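July, evening

Finished the second gripper today, or near enough. The new pivot pins came in the morning post and I had them fitted before lunch. The old ones were a shade too thin and the fingers rocked sideways whenever I closed them on anything heavier than a sock. With the new ones the slop has gone from the left side completely. The right side still has a little, and I think that is my drilling.

Paid the Lomico invoice while I was at it. 3,130 for this lot, with postage. That is more than I wanted to spend this month, so the spare motor will have to wait.

Nikola came by at four and we went over the linkage together. He thinks the arms are too long for the pads I've got and that I should take 2 mm off each. I said I would print a shorter pair and try them before cutting anything. He took the old housings away with him for the shared workshop, where Mutua wants them for his own build.

Cloth is still the hard part. Boxes and bottles I can do all day. A folded cloth on a bed has no proper edge to get hold of, and if I come in too low the tips push the sheet up in a ridge and take that as well. Coming in level with the front fold works better. I did the evening's tries on the flowered pink sheet.

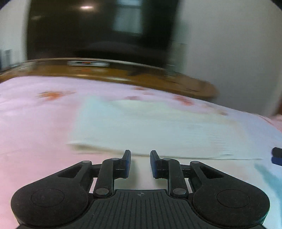

Photo: Keerthana Namboodiri

Stopped when my wrist got sore. The grip is too far back for the weight and I notice it after twenty minutes or so. Vasanthi suggested a strap over the back of the hand, which I'll try once the pads are settled.

The blue pads are good. I was not sure about them when I ordered them — the first set I bought, from Plivdale, went shiny in a week and dropped everything. These have done 200 closes on the bench with no marks that I can find. Glue is holding too. I left it overnight this time.

Opening and closing is still faster than it needs to be. I turned the speed down to 75 per cent and that was easier to control, though the motor hums at that setting and I don't like the sound of it. Nandini says it is the driver board and nothing to worry about. She had the same hum on hers and it has run since spring.

Wrote the pin sizes on the inside of the box lid so I don't lose them again. Also need to order more of the short screws, find the good hex key, and ring Nadar about the bench space, as they want an answer before the end of the month.

Tomorrow: print the shorter arms, redrill the right side, then cloth again, folded in three this time. Bed by eleven if the printer behaves.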